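Notice of Unclaimed Articles
Clidgate Municipal Laundry, Ruven Street

Residents are advised that articles left at the Clidgate Municipal Laundry beyond May will be entered in the register, folded, and held on the upper shelf. The Laundry received 210 such articles this year. All but one have been collected or reassigned.
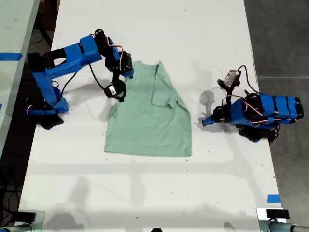 Article 699 is a T-shirt, without a name tape. The Laundry's rules require that every article be laid flat before it is folded, and that its condition be entered at that time. The entry for this one reads: pale green, hem fairly straight, upper portion rumpled, one sleeve bunched, crease down the right side. The same words appear in the entries for the 2 previous years, although the shirt was pressed on each occasion.

The Talpur office has suggested a fault in the iron. The iron has been replaced.

A claim was received by letter from Clisenlow on Jun 18, 2023. The writer gave no return address, described the crease correctly, and asked that the shirt be left as it was. The Laundry has amended the register accordingly and will keep a place for it on the shelf.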